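Minutes, Skalano trial group, January 15, 2020
Upstairs room at Pumham, typed up by me the same evening
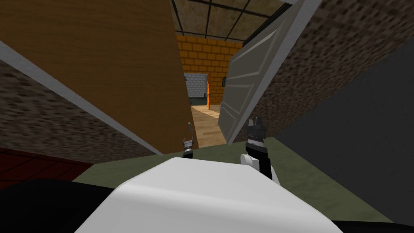
Lurdes Calado wanted to know before anything else whether a two-armed robot that does fine with doors in the simulator will do fine with ours at Bornby, which stick, and if the supplier will put that in writing. I said I'd ask. Barros says the simulator package is meant for planning and training, and the written promises only start once there's a real machine on site. Lurdes asked me to minute that she isn't happy with that, so there it is.

Last meeting's notes were fine apart from me spelling Pumham wrong in the heading (sorry!).

We then got into the price, and stayed there a good long while. The Skalano simulator license is $246 a month for 2 seats. The setup fee is $3000, paid once, and Barros will knock it off the bill if we go on to rent the robot before July. I like that deal more than most of the room did. The feeling was that it nudges us toward a rental we haven't agreed to, and I can see that — I just think we'd end up paying for setup one way or another.

Doors took up the rest of the main item. The practice building that comes with the package has wooden ones and white paneled ones, brick walls and a corridor, and you look out over the robot's own grippers while you drive it. I've had a go and I loved it, though it took me ages to get used to the view leaning over. Somebody asked if we can load our own floor plan in place of theirs. We can, but it's extra, and Barros hasn't given me a figure yet. We also don't have a decent plan of Bornby. The one in the filing cabinet still shows the old loading bay.

Support: phone line on weekdays, email the rest of the time, answers promised inside 36 hours. Lurdes thought that was slow for something we'd be paying for every month. I thought it was okay for software and much too slow for a robot parked in a hallway, and we left it at that.

Agreed: take the license for one month, no setup fee until Barros confirms the refund terms by letter. I'm to get the floor plan price and chase the door question. Lurdes will measure the Bornby doors, handles included, and send me the list.

The parking permits were put off again. Next meeting same room, bring your own mug.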